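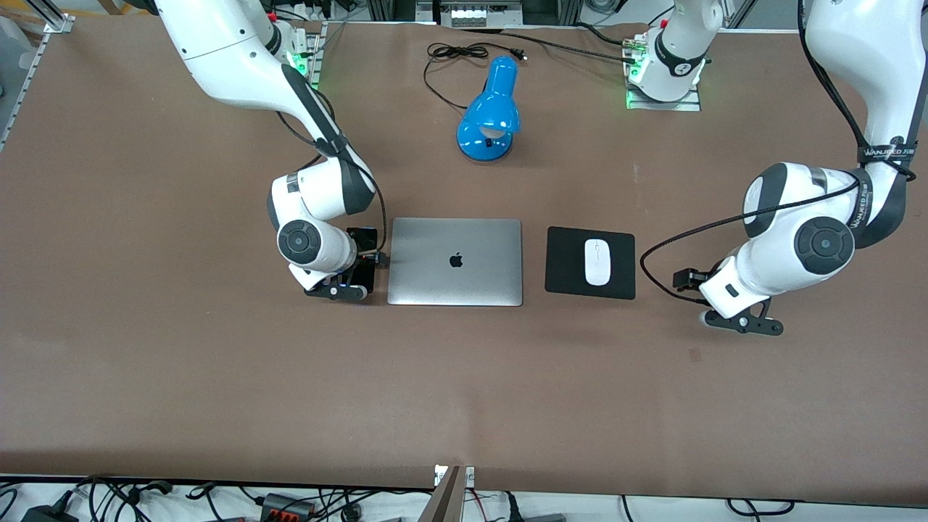
Home Rentals Owners News Contact

Tandow opens 102 rental apartments on Lallska Street

Tandow, the property rental company, announces today that its new building at Lallska Street is open for applications. The building has 102 apartments, from studio to two bedrooms, and the first tenants can move in from October.

All apartments are rented unfurnished, with refrigerator, stove and dishwasher included. Heat and water are part of the rent. Laundry machines are on every second floor, and bicycle storage is in the basement. Cats are welcome, dogs after agreement with the office.

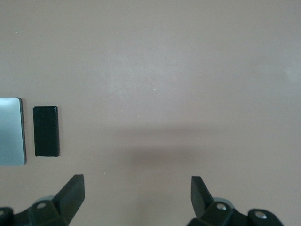

"We have received nearly 700 requests already before the opening, and we thank everybody for the patience," says Arvid Eide, head of rentals at Tandow. "Each application will be read in the order in which it has arrived."

The lease is for one year, and it can be renewed up to 3 times with the same conditions. Applicants should bring proof of income and one reference from a previous landlord. The rental office is at 1748 Ndlovu Avenue and is open until 6 p.m.

Contact for press: Arvid Eide, Tandow rental office

Recent news
Zekier Court: new windows are finished
How to give notice on your lease
Parking permits for Ndlovu Avenue tenants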